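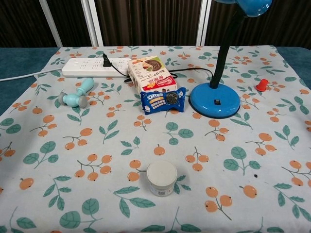

Menik gripper kit: my review after a month on the table

I do like this kit, I really do! It cost me 90 pounds from Zerneck and went together in two evenings, and now it's learning to pick things up off my fruit-print tablecloth – the white jar, the Oreo packet, the little mint-green toy hammer. The jar it manages nicely. The hammer, bless it, comes and goes. My one grumble is the manual, all 36 pages of it, with the wiring left till last.

Gleice Barros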